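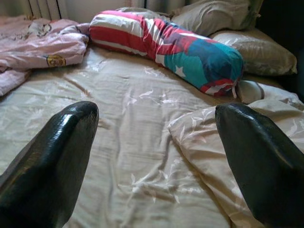 Según Glória Abreu, un diario personal que no se relee es un archivo muerto, y el tiempo dedicado a escribirlo debería contarse como pérdida. La objeción merece respuesta, porque confunde dos operaciones distintas: registrar y consultar.

Llevo 12 años escribiendo un balance al final de cada enero. El formato es fijo: 4 páginas, letra pequeña, sin tachaduras. He releído 2 de esos balances. El resto cumple su función cerrado en una caja. Redactar obliga a ordenar los hechos, a fecharlos y a descartar los que no resisten una frase completa. Ese trabajo termina al dejar el bolígrafo.

Las aplicaciones de diario parten del supuesto contrario. Filtia, la que probé durante 5 semanas, envía avisos con entradas antiguas y calcula rachas de escritura. El resultado, en mi caso, fue una prosa pensada para el aviso futuro: frases cortas, tono amable, ningún dato incómodo.

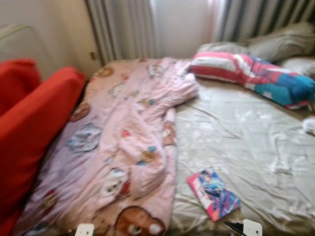

Rezaul Jayawardena me escribió el jueves que el papel también condiciona, y que un cuaderno caro produce entradas solemnes. Lo acepto. Por eso uso hojas sueltas -- las más baratas que encuentro -- y las numero a mano.

Queda el problema de la conservación. Una caja se moja, se pierde en una mudanza o la abre quien no debe. Asumo ese riesgo y no hago copias.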